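Week 4 handout: Collecting driving and walking examples in the simulator

Welcome back, and well done for getting through the installation week, which I know was a trial for some of you (it was for me too, the first year I ran it). From now on we are gathering our own examples, and I think this is the part of the module people end up remembering most fondly, even if it feels slow on the first afternoon.

Our learner is going to be taught by imitation. We steer a small delivery robot along the pavements of a simulated town, and every moment of steering is stored next to whatever the robot's camera saw just then. Later on the learner is given the views and asked to produce the steering. It has no idea what a kerb is, or why one would slow down before a crossing; it has only the pairs we give it, so those pairs deserve a bit of love.

You will be working in the Purkier town map with the Grurnetti recorder switched on. Each of you is asked for 100 short runs. Please keep each run to a single small task: reach the corner, go along the front of a building, come up to a crossing and stop at the kerb. Long wandering runs are great fun to drive but a misery to sort afterwards — I have spent whole evenings trimming them and would rather spend mine, and yours, on something nicer.

A word on starting places. If everybody begins from the same corner, the learner becomes very good at that corner and hopeless one street further on. Move your starting point after every 10 runs, and turn the robot a little each time as well, so that it doesn't always begin facing neatly down the pavement. Street corners are especially useful to us. There is usually a choice to be made, things stand about on the pavement that must be passed with some room to spare, and the ground changes from slabs to road within a short distance.

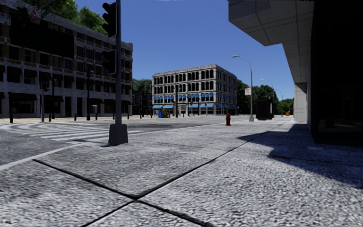
Why do we record mistakes as well as good driving?

A learner that has only ever seen perfect runs doesn't know what to do once it has drifted a little, and it will drift. So in a handful of your runs, steer gently off course with the recorder paused, then switch it on and record yourself coming back. It's the coming back we want it to copy, so do check that the wandering-off part hasn't crept in.

Shadows deserve a paragraph of their own. Last year's group recorded nearly everything with the sun in one position, and the finished learner treated the edge of a dark patch as though it were a wall. It would stop and sit there, poor thing. The Porkier lighting panel lets you move the sun about, so please use at least 2 settings, and write down which you used in the notes column.

Last year's set came to 2810 usable runs once the broken ones had been thrown out. Save yours in the shared Krasniqi folder, and leave the spoiled ones in, marked as spoiled, as we'll be looking at a few of them together next week. Bring a drink and your run sheet.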